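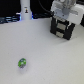

Ratih Ong asked whether the small-object set should keep growing at all before the large-object set catches up. She said the model trained in October picks up small items well near the middle of the table and badly toward the sides, and that more of the same examples will not change that.

Minutes, Nulcombe data collection group, November
Present: Mamta Thakur (chair), Ratih Ong, Xolani Jacobs, Szabolcs Balogh
Apologies: Ryan Sedgwick
Notes: Xolani

**1. Small-object set**

Discussion followed Ratih's question. Szabolcs reported 487 accepted episodes so far against a target of 3,000. Most have the object starting within easy reach of the gripper. Mamta said the target was set before anyone had looked at where the starts were falling, and that she would sooner have fewer episodes with a better spread.

Agreed: keep collecting small objects, but draw start positions from the grid sheet. The operator does not choose. Corners and the near side of the table get double weight until the next meeting.

Action: Szabolcs to print the grid sheet and add the cell number to the episode form.

**2. Start pose of the arm**

Xolani noted that operators have been starting with the gripper already over the object in order to save time. Those episodes are short and contain almost no approach. Ratih wants the approach kept in, including small corrections, as long as the grasp is completed.

Agreed: the arm starts off to one side with the fingers open and pointing down, clear of the object. Recording starts before the arm moves. Episodes that begin above the object go in a separate folder and are not counted toward the target.

**3. Failed grasps**

Szabolcs has been deleting these. Ratih asked him to stop. She can use them for the success classifier, provided they are labeled. There was some disagreement about what counts as a failure when the object is pushed away and then picked up on a second try. Mamta's view is that this is a success with a retry. Szabolcs thinks it will teach the model to push things.

Agreed for now: three labels (success, retry, fail). Retries stay out of the main training run until Ratih has compared results with and without them.

Action: Ratih to run the comparison. Szabolcs to restore whatever is still in the trash folder.

**4. Background and lighting**

The Drokimance review of our last batch said the backgrounds were too uniform. Mamta does not want to change the table surface halfway through a set. Cables and equipment at the back can stay where they are for this set. A second set with a patterned cloth will be planned separately.

Lighting: leave as is. Xolani to write down the lamp settings and tape them inside the cabinet door.

**5. Operators**

Ryan sent word that he can cover mornings through the end of the month but not after. The Fundham site has offered 2 people for training. Mamta will accept. New operators do 8 practice episodes, which are checked by Szabolcs and then discarded.

**6. Other business**

The episode form still asks for object color as free text, and we now have "lime," "light green" and "greenish" in the same column. Xolani to replace it with a drop-down list.

Storage on the recording machine is getting low. Carried over.

Meeting closed at 11:40. Next meeting when Ratih has the comparison ready.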